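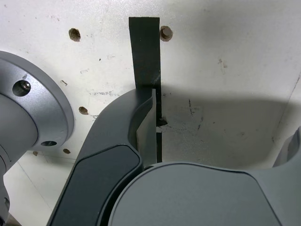

海上輸送実務Ⅱ 講義ノート 第8回
ばら積み貨物の積付計画と喫水検査(ドラフトサーベイ)

1. 本回の範囲
前回は載貨重量トン数の内訳(貨物、燃料、清水、バラスト、コンスタント)を扱った。本回はこれを前提に、積荷役の計画から数量確定までの手順を整理する。対象はギア付きのばら積み船とし、コンテナの固縛は第10回に回す。
演習では架空の数値表を使わず、配布済みのLahlou号の載貨資料一式を用いる。資料を忘れた者は隣席のものを参照すること。

2. 積付係数と船倉容積
積付係数(stowage factor, SF)は貨物1トンが占める容積(m³/t)である。船倉のグレーン容積をSFで除すと、容積から見た積載上限が得られる。これと強度上の上限を比較し、小さい方を採用する。
SFが小さい貨物(鉄鉱石など)では、船倉が満たされる前に重量の上限に達する。SFが大きい貨物(穀物、木材チップなど)では容積が先に尽きる。
同じ品目でもSFは水分、粒度、荷役方法により変動する。荷送人の申告値をそのまま使う場合は、計画書にその旨を注記する。

3. 縦強度と積荷順序
各段階で確認する項目は次のとおり。
・せん断力および曲げモーメントが港内許容値以内であること
・出港時の値が航海中許容値以内であること
・トリムが岸壁の水深および荷役設備の条件を満たすこと
・バラスト排出の進行が積荷の進行に遅れないこと
港内許容値と航海中許容値は別表である。両者の取り違えは、例年の答案で最も多い誤りである。港内許容値は波浪による荷重を見込まない分だけ大きい。出港直前の最終段階は航海中許容値で評価する。
一つの船倉に計画量を一度に積み切ると、隣接船倉との境界でせん断力が過大になりやすい。通常は2回に分けて積み、最後に前後の船倉でトリム調整を行う。調整用の貨物量は計画書に独立した行として記載する。

4. 喫水検査の手順
喫水検査は、積荷の前後における排水量の差から貨物重量を求める方法である。

(1) 喫水の読取り
船首、中央、船尾の各喫水標を両舷で読む。波がある場合は複数回読み、平均をとる。読取りは本船側と検査員が同時に行い、その場で照合する。
(2) 垂線位置への修正
喫水標が垂線上にない船では、見かけのトリムを用いて垂線位置の喫水に換算する。
(3) 平均喫水
船体のたわみを考慮し、次式を用いる。
M =(dF + 6dM + dA)÷ 8
dF、dM、dAは、それぞれ修正後の船首、中央、船尾の平均喫水である。
(4) トリム修正
第1修正は浮面心の位置に基づく。第2修正(Nemoto修正)はトリムの二乗に比例し、常に正の値をとる。第1修正の符号は、浮面心が中央の前後どちらにあるか、および船首・船尾いずれのトリムかで決まる。
(5) 海水密度の修正
排水量表は通常1.025 t/m³を基準とする。実測密度がこれと異なる場合は、
修正後排水量 = 表値 × 実測密度 ÷ 1.025
とする。採水は船首、中央、船尾の付近で深さを変えて行う。河口港では上層と下層の密度差が大きいことがある。
(6) 控除
燃料、清水、バラストの残量を差し引く。積荷前の検査では、さらに軽荷重量を引いた残りがコンスタントとなる。

5. 事例:Dorkcombe港での積荷
講師Sherif Mahrousが乗船時に作成した記録による。Kakalness向けの骨材で、積荷前の検査は10時30分(記録上は1030)に開始された。配布資料の検査報告書を参照のこと。
積荷前の検査におけるコンスタントは724トンと算出された。前航海の値を大きく上回ったため、検査員は全バラストタンクの再測深を求めた。再測深の結果、二重底タンク1組で測深管の基準高さが表と一致しておらず、残水量が過小に計上されていたことが判明した。
この事例の要点は二つある。
・積荷前後の双方で同じ誤差が残れば、差をとる段階で相殺される。ただし、その間に当該タンクを排水した場合は相殺されない。
・コンスタントの異常値は、貨物量の計算に直接現れる前に誤りを検出する手段となる。前航海の値を必ず控えておくこと。
本船はその後Asthamで燃料を補給している。補給量は揚荷時の検査で控除欄に反映される。

6. 書類
検査後に作成または照合する書類は次のとおり。
・喫水検査報告書
・本船貨物受取証(メイツレシート)
・船荷証券
・荷役事実記録(Statement of Facts)
本船側の数量と陸側の秤量値に差がある場合、一等航海士は受取証への摘要記入を検討する。摘要は船荷証券に引き継がれるのが原則で、これを削除する代わりに補償状を受け取る慣行には法的な問題がある。詳細は法規の講義で扱う。

7. 演習課題
(ア) 配布資料の喫水値から、積荷前後の排水量を求めよ。修正は(2)から(5)の順に行い、途中の値を小数第3位まで示すこと。
(イ) 密度計の読みが0.001 t/m³だけ過大であった場合、貨物重量に生じる差を求めよ。誤差が積荷後の検査のみに生じたとする。
(ウ) 第3節の積荷順序に従い、各段階の最大曲げモーメントを表にまとめよ。許容値の欄には、港内・航海中のどちらを用いたかを明記すること。

提出は次回の講義開始時。再提出は9月の補講期間に受け付ける。計算用紙も添付のこと。表計算ソフトの出力のみの提出は認めない。
採点担当はBusisiwe Zwane。質問は教科書64ページの排水量表の使い方を読んだうえで行うこと。

次回:穀物の横移動モーメントと復原性基準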